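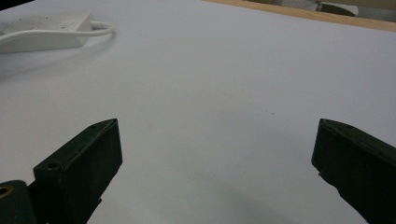
By Catriona Semple
March

THE LETTER TO LODACH

Loukia Gavalas had been told to keep it to one page. Her sister-in-law Eirini said that two pages looked like begging and half a page looked like temper, so one page it was, and she had been sitting over it since the shop shut.

The house at Lodach had belonged to her mother. It had a slate roof, a bad chimney and a view of the ferry slip. For the last nine years it had been let to a man called Kourkoulas, who fixed outboard motors and paid on time. Now he wanted to buy it. He had written to say so, in blue ink, and had named a price, and the price was fair.

"Dear Mr Kourkoulas," she wrote, and stopped.

Downstairs Sofia was running the tap. She was Eirini's girl, staying until she found a room nearer the college, and she washed up the way her mother did, with a lot of banging.

"Are you still at it?" Sofia called.

"I've started."

"You'd started at six."

Loukia put down the pen. She could remember the kitchen at Lodach well enough, and the green bucket under the sink, but she couldn't get the stairs right any more. She thought there was a turn halfway up. Her mother had fallen on the stairs the winter before she died, and had lain there until the postwoman came, and had told the story afterwards as if it had happened to somebody foolish she knew. If there was a turn, she would have fallen only as far as the turn.

She went down and dried the plates.

"What would you do?" she asked.

"Sell it," said Sofia. "You never go."

"I went for the funeral."

"That was before I could ride a bike."

It was true. The boat was the Coline in those days, and it had rolled all the way over, and Loukia had stood on deck in her good coat holding the rail. Her aunt Styliani had been sick into a paper bag and then eaten a cheese sandwich. There had been soup at the house. A neighbour had taken away the bed.

Sofia hung the cloth over the oven door. "Does he have children, this man?"

"I don't know. He's never said."

"You could ask him."

"In a letter about a house?"

"Where else would you ask him? You don't write to him about anything else."

Loukia went back up. The light had gone from the window and she switched on the lamp. She read his letter again. He said that the chimney had been seen to at his own cost and that he didn't want anything taken off the price for it. He said the ferry was down to two crossings until Easter. At the bottom, under his name, he had added that the rose by the back door was still alive, in case she wondered.

She hadn't wondered. She had forgotten there was a rose.

She crossed out nothing, as there was nothing to cross out but his name, and carried on from the comma.

"Thank you for your letter. I am willing to sell at the price you gave. Before we go to the solicitor, would you please tell me whether there is a turn in the stairs."

She read it over. It was a good deal less than one page. She signed it, found an envelope in the drawer, and shouted down to ask Sofia what a stamp cost now.

© Catriona Semple. Please ask before reprinting. Contact the editors | Back to top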